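Arm project moves on to processors

The computer teardown group at the Nadon workshop has started on the part of the job it has been putting off since the winter, which is getting the robot arm to handle processors. Memory sticks and cables were done by hand until now and will stay that way for a while. The plan for the spring is one task only: pick a CPU out of a tray, carry it over to an open computer and set it down in the socket.

For those who haven't been in the back room lately, the project is called Manzano. It began as a way to deal with the donated office towers that pile up under the stairs. Most of them work, or nearly work, and a good number need the same few parts swapped. Gudrun Nordin, who leads the build, wanted to find out how much of the swapping a small arm could do if the parts were always presented to it in the same place.

Presenting the parts has taken most of the time. The tray that holds them was printed on our own machine and is the fourth version. The first had recesses that were too tight, and a processor had to be pried out with a fingernail. The second was too loose. The third was fine but warped off the print bed at one corner, and nothing on it sat level afterward. Version four was printed slowly, at 31 percent infill, and came out flat. It is mauve, the color on the spool with enough filament left.

The tower goes on its side on the slatted aluminum table with the side panel off. The slots in the table are useful for this, as stops can be bolted down along two edges of the case and the next computer of the same model pushed up against them. The socket then ends up close to where the last one was. Close is still a problem. A processor has to go in flat and square, and the pins in these sockets bend if it is dropped in at an angle. 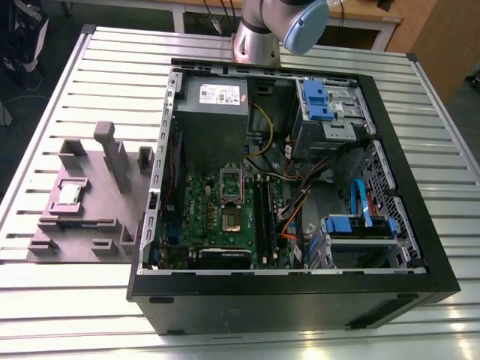

Cokis asked at the last open evening why the group doesn't add a camera to the wrist and let the arm find the socket for itself, and said that measuring every case model by hand would get old fast. Gudrun's answer was that a camera is on the list, but she wants the fixed version working first so there is something to compare it with. Cokis has offered to lend one when the time comes, along with a ring light, and the offer has been accepted.

The test routine is now written down and taped inside the cabinet door. Anyone running the arm should use the dead boards only. A run is 100 attempts at low speed, logged on the sheet with the position error if there is one. Stop the run if the arm touches the retention bracket. The bracket must be raised and checked by hand before each attempt, and the power cord must be out of the computer the whole time. Please keep sleeves and hair clear of the arm, even at low speed, and make sure the second person at the table can reach the stop button.

On money, the group has spent 220 dollars of its budget so far, mostly on filament, bolts and a replacement power supply for the arm controller. The arm itself came to 900 dollars secondhand, paid for out of last year's tool fund. No further large purchases are planned. A short length of cable chain would help with the wiring behind the arm, so if anyone has a piece left over from a CNC or printer build, leave it in the project box with a note.

The control program has been given the name Seltimness, for reasons that go back to a mistyped folder. It runs on the old laptop by the window. Please don't update the laptop. The last update broke the serial driver and cost the group two evenings.

The next working session is on 10th April, starting when the laser cutter course finishes. Work that evening will be on the gripping end, with three sets of printed fingers to try on scrap processors. People who want to learn how the tray was drawn can sit in on that part and change a copy of the file to fit something of their own. Bring calipers if you have them. The shop pair has a flat battery.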